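From the Kitchen Club: Notes on Eating Together, November

Dear members and friends of the club,

I was asked to write for this issue about the autumn program, and I will do this at the end. But first I would like to write about noodles, because in the last weeks I have thought about them more than about anything else.

In my family we made noodles by hand only for two occasions, Christmas Eve and the name day of my grandfather. The dough was flour, eggs, a spoon of water and salt. My grandmother rolled it so thin that she could see the pattern of the kitchen board through it, then she let it dry over the back of a chair on a clean cloth. We children were not allowed to run in the kitchen while the dough was on the chair. When I moved to this country I stopped making them. The packet in the store costs very little and it is ready in 7 minutes, and I worked long days. I think this is the story of many of you also.

Then in the spring the Terico hall offered us the kitchen for the evenings, with a real stove with 6 burners, and we began the series with one dish from each member's home. We had dumplings, two kinds of bean soup, a rice dish with carrots that took the whole evening, and a flat bread that we burned and ate anyway. For the autumn we decided to stay with one subject, and the subject became noodles in broth. Almost every one of us had a noodle soup at home, and almost every one of us was sure that the others make it wrong.

The biggest discussion was about the broth. Mr. Kozłowski from the butcher shop on the corner gave us chicken backs and necks at a good price, and we cooked them in the two large pots, one with the lid and one without. The pot without the lid was clearer. The pot with the lid had more taste, or so said half of the table. I belong to the other half. What we all agreed on is that the water must start cold, that the foam must be taken off in the beginning with patience, and that the salt goes in late. The onion should be cut in half and made black on the dry pan before it goes in the pot. I knew this from home, and I was happy to learn that it is done in the same way in kitchens very far from ours.

The second discussion was about how to eat the soup. At my family's table the noodles were short and we used a spoon. A long noodle was a mistake of the cook. For other members a long noodle is the whole point, you lift it with chopsticks and you do not cut it, and the spoon is only for the broth. So in the second evening we tried the same soup in both ways. I am fifty-eight years old and I had never held chopsticks for more than one minute. I dropped the first noodle on my sleeve. By the end of the bowl I could lift the noodles, but not the carrot.

Some advice that was given to me, which I pass on to the other beginners. Keep the lower stick still, resting in the bend of the thumb and on the ring finger. Only the upper stick moves, and you hold it like a pencil. Hold both of them higher than you think. The hand should be loose, and if your fingers hurt after five minutes you are pressing too much. Wooden ones are easier for learning than plastic or metal, the food slides less. Do not stand them up in the rice, as it reminds people of a funeral.
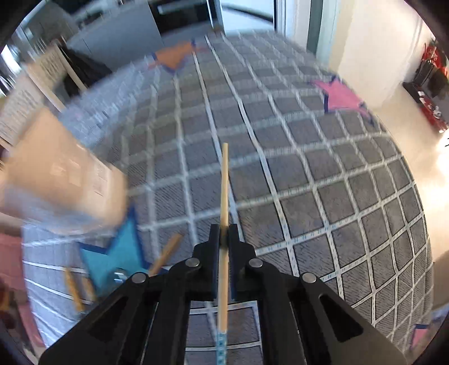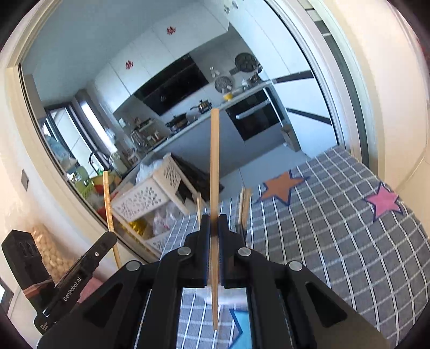
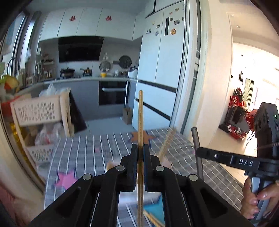
I come back to the dough. We tested three kinds. The first was the egg dough of my grandmother. The second was only flour, water and salt, which must rest for a long time under a bowl and is then pulled by hand. The third was with buckwheat flour, and it broke in the water into small pieces, but the taste was the best of all and we will try again with more wheat in it. If you want to make the egg noodles at home, take 400 grams of plain flour, 4 eggs and one spoon of water. Knead it for ten minutes, and it must be ten real minutes with the clock. The dough should be hard, harder than you like. Leave it for half an hour under a warm bowl. Divide it in four parts and roll each part as thin as you can, then let the sheets dry until they feel like soft leather. Roll them up loosely and cut with a sharp knife. Shake the noodles out right away with your fingers and a little flour, or they will stick together and you will be sad.

They cook in two or three minutes in a separate pot with salted water. Please do not cook them in the broth, it becomes cloudy and all the work with the foam is lost. Put the noodles in the bowl first and pour the hot broth over them. Parsley on top, or green onion, or both. The noodles which you do not use can be frozen in small nests on a tray and later put in a bag. They go from the freezer directly in the boiling water.

One member asked me if it is worth the work when the packet is so cheap. I thought about this on the way home. For a normal evening, I also open the packet. But when I make the dough I call my sister and put the telephone on the shelf, and she tells me that I use too much flour on the board, the same as our grandmother told me. We talk for the whole time of the drying - this is almost an hour. With the packet I would not call her.

Now to the program, as I promised.

The soup evenings continue in November, at 6 in the evening as before, in the kitchen of the Terico hall. Please come in by the side door. The first part is cooking and we sit down to eat when the soup is ready, usually before 8. Bring an apron and a box with a lid for what remains. The cost stays the same and covers the ingredients.

For the next meeting we plan a beef broth with star anise and ginger. It has to cook for a long time, so two persons are needed to start the pots after lunch. If you are free in the afternoon, please write your name on the list next to the refrigerator. There will be also a vegetable broth with dried mushrooms, made in its own pot and with its own ladle. In the past we have mixed the ladles, and I am sorry to those who do not eat meat. The new one has a green string on the handle.

The library on Dralia Street has lent us a box of cookbooks, and they are on the windowsill in the hall. You can take one home, but write it in the notebook. The one about pickles is already missing and it is not in the notebook.

We are still looking for large soup bowls. They do not need to match. If you have some that you do not use, bring them to any evening or leave them at the Wurnuner bakery, where they have kindly agreed to keep a box for us behind the counter until the end of the month. We have enough plates, thank you, please no more plates.

And if you have a noodle soup from home that we did not cook yet, tell me, also if you do not have the exact recipe. My grandmother's was never written down and I needed four tries before my sister agreed that I described it correctly.

With warm greetings,
Maja Ostrowski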